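Bottled water in the bottom drawer

8/29/21

The bottom drawer of our refrigerator is a shallow clear bin under a pair of French doors. I have used it for bread, frozen peas and a large amount of nothing in particular. For the past month it has held water.

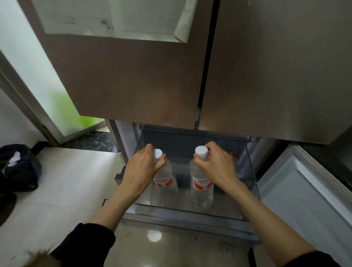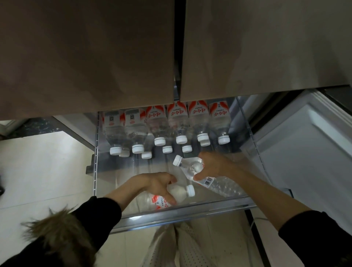 Filed under: Ovcombe Home Storage Club, Kitchen Group

The two obvious methods are upright and flat. Upright is quick to load, and each bottle lifts out by its cap. The drawback is stability. The base of a half-liter bottle is small, the drawer floor is slick, and a drawer closed with any force will put the outer bottles over unless the row is full.

Flat takes longer but uses the depth of the drawer. I load the back first, caps toward the front, then set a second layer in the grooves between the bottles of the first. The front half is harder. Whatever is left over goes in sideways or diagonally, and gets pressed down until it sits below the rim.

Weight is worth checking. A full half-liter bottle is a little over a pound, so 30 of them is more than I would put on one pair of rails. Our manual, which covers the Fultlow kitchen as well, gives no limit for this drawer -- I stop at two layers.

If your drawer is a freezer drawer, check the setting before loading it. Ours has a dial on the back wall that is easy to knock with a bottle. Full bottles expand as they freeze, and a stacked layer has no room to do it in.

Next month I want to try a divider across the middle, cut to fit between the side walls.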